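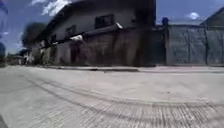 Drucken | Als E-Mail senden

31. Juli 2024

Sechs Uhr auf, viel zu früh für einen Urlaubstag, aber ich habe es im Bett nicht mehr ausgehalten, die Luft in der Pension stand wie in einem Einmachglas und unten wurde schon mit Geschirr geklappert. Also Kaffee auf der Treppe, ein Hörnchen von gestern dazu (zäh, aber mit der Aprikosenmarmelade ging es), und dann bin ich losgegangen, bevor ich es mir wieder anders überlegen konnte. Seit drei Tagen nehme ich mir vor, zum alten Hof von Vávra hinauszulaufen, und seit drei Tagen kommt etwas dazwischen, einmal das Gewitter, einmal die Wäsche, einmal einfach ein gutes Buch und ein Liegestuhl.

Der Weg ist länger, als ich ihn in Erinnerung hatte. Früher sind wir ja mit dem Rad gefahren, oder ich saß vorne im Lieferwagen zwischen Vater und der Thermoskanne und durfte an der Schranke hupen. Zu Fuß von Doston aus ist es eine gute Stunde, erst am Bach entlang, wo es noch kühl war und nach Minze roch, dann an den Kleingärten vorbei und zuletzt die Straße hinauf, auf der es keinen einzigen Baum gibt. Die Zwetschgen in den Gärten sind noch grün, aber es hängt unglaublich viel dran, manche Äste hat man mit Latten abgestützt. Ich musste an unseren Baum zu Hause denken, der heuer so gut wie nichts trägt, und habe mir vorgenommen, im Herbst doch einmal jemanden zu fragen, der sich mit dem Schneiden auskennt. Das habe ich mir letztes Jahr auch vorgenommen, es steht sicher irgendwo weiter vorne in diesem Heft.

Und dann kommt man um die Kurve und hat diese große helle Betonfläche vor sich. Ich weiß nicht, warum sie mich so gerührt hat. Es ist doch nur ein Hof! Staubig und in der Sonne so hell, dass ich die Augen zusammenkneifen musste, und dahinter das Haus, zweistöckig, graubraun, mit den Flecken und Schlieren an den Wänden, als hätte es jahrzehntelang geweint (das klingt jetzt trauriger, als es aussieht, es steht recht ordentlich da). Das Dach steht vor wie eh und je, wie eine tief gezogene Mütze. Ich hatte mich innerlich darauf vorbereitet, dass alles kleiner sein würde als in meinem Kopf, so geht es einem ja mit allen Orten aus der Kindheit, mit dem Schulhof, mit Großmutters Küche, mit dem Zehnmeterbrett, das sich als Fünfmeterbrett herausstellt. Der Hof ist aber genauso groß geblieben. Ich glaube fast, er ist gewachsen.

Quer über den Beton ziehen sich Reifenspuren, in weiten Bögen, dunkle Streifen auf dem hellen Grund. Irgendwer fährt dort also seine Runden, oder ist sie gefahren, das kann man solchen Spuren ja nicht ansehen. Mir hat es gefallen. Vater hat immer gesagt, einen guten Fahrer erkennt man daran, wie er wendet, nämlich in einem Zug und mit Ruhe, und wer dreimal zurücksetzen muss, hat vorher nicht geschaut. An den Bögen hätte er nichts auszusetzen gehabt. Ich habe versucht, einem davon nachzugehen, einen Fuß vor den anderen wie auf dem Seil, und bin ganz ordentlich weit gekommen, bis mir die Sandale aufging.

Über die Rillen im Beton habe ich mich besonders gefreut, diese feinen, dicht nebeneinander liegenden Striche, wie mit einem groben Besen gezogen. Die hatte ich vollkommen vergessen, und kaum stand ich darauf, waren sie wieder da, und zwar in den Knien. Auf den Rillen bin ich nämlich mit dem Roller gestürzt, mit sieben oder acht, und hatte danach ein Muster am Knie wie von einem Waffeleisen. Im Büro bekam ich ein Pflaster und ein Stück von der Schokolade, die im Kassenschrank lag, und durfte am Schreibtisch mit dem Drehstuhl fahren, bis ich nicht mehr weinte und mir stattdessen schlecht war. Das Büro war damals unten, und oben lagen die Kammer mit den Frachtpapieren und der Raum, in dem die Fahrer sich hinlegen konnten. Ich durfte da nicht hinauf, was natürlich dazu geführt hat, dass ich dauernd hinaufgeschlichen bin.

Die Fenster oben sind ganz schwarz, wenn man vom Hof aus hinschaut. Am großen habe ich als Kind oft gestanden und hinuntergeschaut, und nun stand ich unten und schaute hinauf, und ein bisschen hätte ich mir gewünscht, dass jemand zurückwinkt, und gleichzeitig wäre ich vor Schreck tot umgefallen. Neben dem großen kommt das zweite, und weiter hinten das kleine, hinter dem meiner Erinnerung nach der Schrank mit den Ilomia-Kartons stand. Ilomia, das war das Waschpulver, das Vávra damals für die halbe Gegend ausgefahren hat, und das ganze obere Stockwerk roch danach, sogar die Frachtbriefe, sogar die Jausenbrote. Ich habe seither kein Waschpulver mehr gefunden, das so riecht. Zu Hause nehme ich das von Jidurix, das wäscht ordentlich, riecht aber nach nichts, und auf der Packung steht, das sei ein Vorzug.

Ich habe mich dann auf die niedrige Betonkante am hinteren Rand gesetzt, die sich fast über die ganze Breite zieht. Da haben wir früher auch gesessen und auf den Wagen gewartet, und ich habe mit Kreide Häuser auf den Beton gemalt, mit Vorhängen und Blumentöpfen und einem Hund davor, und jeden Abend sind die Lastwagen darübergefahren und am nächsten Tag fing ich eben neu an. Es hat mich nie gestört. Wenn ich denke, wie ich mich heute aufrege, wenn mir jemand über den frisch gewischten Küchenboden läuft!

Im Rucksack hatte ich Vaters altes Fahrtenbuch dabei, das blaue, ich schleppe es seit der Abreise mit mir herum und hatte noch nicht hineingeschaut. Dort auf der Kante habe ich es endlich aufgeschlagen. Es ist mit Bleistift geschrieben, ganz klein und ganz gerade, und hinten hat er für jeden Monat die Kilometer zusammengezählt. Für einen Juli, das Jahr steht leider nicht dabei, stehen da 3.041 Kilometer, zweimal unterstrichen, und im Monat darauf nur 912, da waren wir am See. Ich weiß noch, wie er im Urlaub die ersten Tage nicht wusste, wohin mit den Händen. Zwischen den Seiten lag ein Tankzettel, auf dem man nichts mehr lesen kann, und eine Einkaufsliste in Mutters Schrift: Essig, Zwirn schwarz, Hefe, Briefmarken, »für das Kind Sandalen«. Da musste ich dann doch kurz die Brille abnehmen. Die Sandalen waren rot und haben an der Ferse gescheuert, und ich habe sie geliebt.

Länger als eine halbe Stunde habe ich es in der Sonne nicht ausgehalten. Der Staub legt sich auf alles, ich hatte graue Zehen und einen Mund wie Löschpapier, und die Wasserflasche war natürlich längst leer, ich nehme ja immer die kleine, weil die große so drückt. Bevor ich ging, habe ich noch die Hand auf den Beton gelegt, ganz flach, wie man einem Pferd die Hand auf den Hals legt. Ziemlich albern. Er war schon richtig heiß, vormittags um zehn.

Zurück habe ich den Bus genommen, die Linie 71, die gibt es also auch noch, und sie hält immer noch an der Stelle, wo weit und breit kein Haus steht. Die Karte kostet inzwischen so viel wie früher ein Mittagessen, aber dafür war es klimatisiert, und ich habe den Kopf an die Scheibe gelehnt und wäre beinahe bis zur Endstation durchgefahren. In Doston am Markt noch Pfirsiche gekauft, eine große Tüte, 1.083 Gramm zeigte die Waage an, und die Verkäuferin fragte sehr höflich, ob es ein bisschen mehr sein dürfe. Durfte es. Zwei habe ich gleich am Brunnen gegessen und mir die Bluse bekleckert, die weiße natürlich.

Nachmittags geschlafen, tief und traumlos, mit dem Fahrtenbuch auf dem Bauch. Dann die Bluse im Waschbecken eingeweicht, zwei Karten geschrieben und eine wieder zerrissen, sie war mir zu wehleidig geraten. Zum Abendessen gab es Knödel mit Pilzsoße und Gurkensalat, in den jemand sehr viel Dill getan hatte, und danach noch ein kleines Bier auf der Bank unter der Linde, wo es endlich ein wenig wehte.

Jetzt sitze ich am Fenster und schreibe, solange das Licht reicht, die Lampe zieht sonst wieder alle Mücken herein. Ich überlege, ob ich noch einmal hinausgehe, bevor ich heimfahre, gegen Abend vielleicht, wenn die Sonne tiefer steht. Und Kreide mitnehmen. Im Schreibwarenladen neben der Post lag welche im Schaufenster, gleich neben den Schultüten, die blaue sah schön kräftig aus. Wenn ich es mache, brauche ich aber die große Wasserflasche und andere Schuhe. Und die Bluse muss morgen früh als Erstes aus dem Becken, sonst wird das mit den Pfirsichflecken nichts mehr.

Abgelegt unter: Tagebuch, Unterwegs, Kindheitsorte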